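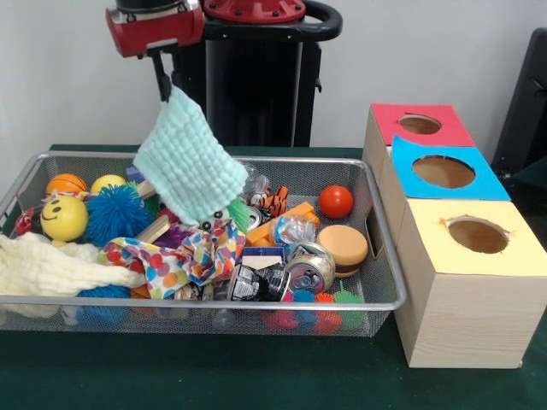
Bench book 3, p. 39

March, after lunch. Jaw comparison, cont'd. Yuk-lan on the keyboard, me on the stop button and on complaints.

Question for the week: do we keep the Skallance jaws or go over to the Eltley ones, which cost more and arrive in a nicer box. Both bolt onto the wrist with the same adapter plate once you have found the short screws. I have now found the short screws. They were in my coat.

Setup as before. Mixed bin, green felt, three boxes with round holes. Picks come from the bin in whatever order the Skaltix controller fancies. Grip force set to 30 on the controller's own scale, units known only to whoever wrote the manual.

Skallance first. Cloth is where it earns its keep. It takes a washcloth by one corner and keeps hold, and the loopy weave gives the pads plenty to bite on. Smooth balls are another matter. The pads close below the middle, the ball rises with great dignity and leaves. Yuk-lan wants the approach height raised for anything round. I want rougher pads. We will do hers, it's one line in the config.

Crinkly wrapper: gripped fine, refused to let go. Static, I suppose. Opening the jaws wider did nothing except make the arm look generous.

Wrist view from above is what I use for judging the approach, and the arm covers half of what I need to see. Moving the home pose back toward the corner helps. It also adds travel to every pick, and Yuk-lan has opinions about cycle time.

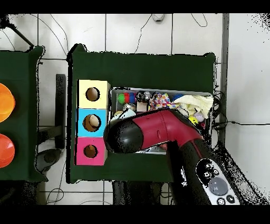 Do we need to re-zero the jaws after swapping pads?
Every time, with the jaws fully closed and nothing between them. Skip it and the controller believes it is holding something thin, forever.

(Gayan Paul asked that at the door and then left, so it goes in here for him.)

Eltley jaws next. Wider opening, softer tips, and a cable exit on the wrong side for our wrist, so the lead has to loop back over the housing. Taped for now. The tape is load-bearing. Position error cleared after a restart, came back, cleared again when I reseated the plug. Log line 266 if anybody wants to look, same fault as with the Majumder arm last year.

Spiky balls: tips sink in between the spikes and the force reading wanders. Wooden blocks: no drama with either set.

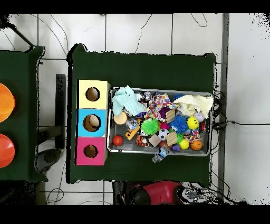 Bin and boxes from overhead, arm out of the way.

To do: raise approach for round things (Yuk-lan). Order rough pads anyway (me, quietly). Longer lead for the Eltley. Put the short screws in the drawer marked short screws.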